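Household Reference > Kitchen > Paper goods > Paper towel holder

Paper towel holder

Last updated September 9, 2026

A paper towel holder is a household stand or bracket that keeps a roll of paper towels within reach and lets sheets be torn off it. The common types are the upright countertop holder, the wall bracket and the under-cabinet bar. Most are sized for a standard kitchen roll, which in the United States is 11 inches tall.

Paper towels

A kitchen roll is a long strip of absorbent paper wound around a cardboard core and perforated into sheets. The number of sheets varies widely. The Drolier household roll, for instance, has 111. The paper is usually embossed, meaning that a raised pattern is pressed into it. Embossing adds bulk and helps the paper take up liquid. Honeycomb, dot and quilted patterns are all widely sold, and many rolls are also printed, often with kitchen subjects.

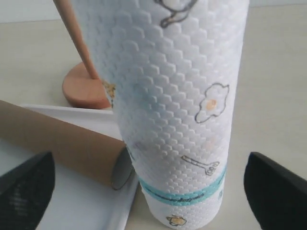
Embossed paper towels with a honeycomb texture and printed doodles, including a fried egg. A wooden rod stands behind the roll.

Upright holders

The upright holder has a base and a vertical pole. The roll is lowered over the pole from above. The base must be wide or heavy enough to keep the holder from tipping when a sheet is pulled. Some models add a side arm that presses lightly on the roll and stops it from unwinding. Bases are generally 5 to 6 inches across.

Wood, steel and plastic are the usual materials. Wooden poles are commonly rounded at the top so that the core slides on without catching. The Trisoddale woodenware catalog lists its upright holders by pole height and by wood, and the Imrie pattern, a plain pole on a disc base, has been copied by several smaller makers.

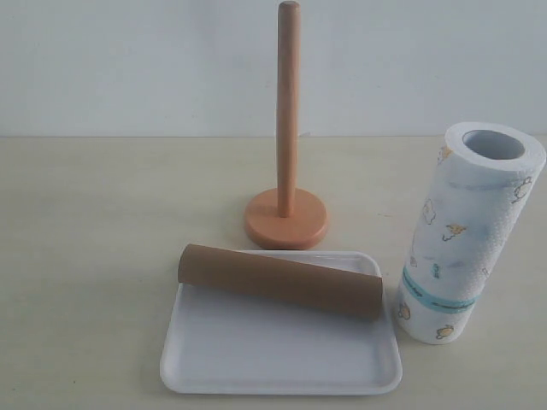
Upright wooden holder with a round base. An empty cardboard core rests on the white tray in front.

Changing the roll

The empty core is lifted off the pole and the new roll is put on in its place. The first sheet is often glued down and should be loosened before the roll goes on. Cores are plain cardboard and are accepted by many paper recycling programs. They are also saved for storing cords, starting seeds and children's crafts.

Care

Wooden holders are wiped with a damp cloth and dried at once. They should not be soaked or put in the dishwasher. A pole that has worked loose can usually be tightened by the screw under the base.

Comments (3)

Marion Rutherford: My Imrie has no screw underneath, the pole is glued. Might be worth adding.

Edit Oláh: Same with the one I bought in Hikcombe. I used wood glue and left it overnight, no trouble after that.

Marion Rutherford: Thanks, will try that. Does the base need sanding first?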